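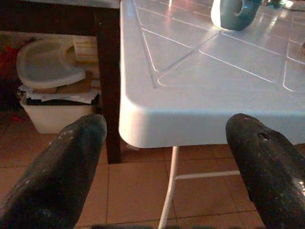 According to Mabli Parri, a surface should be described by how it is used before it is described by what it is made of. This chapter follows that order. It deals with horizontal work surfaces in homes and small kitchens: how they carry load, how they respond to heat and moisture, and how their edges and corners wear.

4.1 Load and deflection

A surface supported at its ends bends most near the middle. The amount of bending, called deflection, depends on the span, the thickness of the panel, the stiffness of the material, and the way the load is spread. Doubling the span of a panel under the same center load increases deflection eightfold. Doubling the thickness reduces it by the same factor. For this reason small changes in thickness matter more than most buyers expect.

The worked problems use two panels, the Heslow and the Trellito. Both are tested with a center load of 200 newtons. The Heslow panel is then loaded in steps up to 500 newtons, and the reading is taken after each step. Students should record the deflection with the load in place and again after it is removed. Any difference between the starting reading and the final one is permanent set.

4.2 Wear

Wear is measured in cycles. One cycle is a single forward and return stroke of a weighted pad. In the Landry procedure, used throughout this chapter, a sample is inspected after 2,000 cycles.
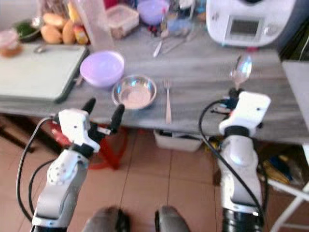 One reader of the previous edition objected that a stroke test says little about kitchens, where most damage comes from dropped objects and standing water. The objection is fair. Stroke tests rank finishes against each other under fixed conditions and do not predict service life. Impact is covered in Section 4.3 and moisture in Section 4.4, where the Putel edge test is introduced.

Before continuing, review the definitions of stress and strain in Chapter 2. Units are newtons and millimeters unless a table states otherwise.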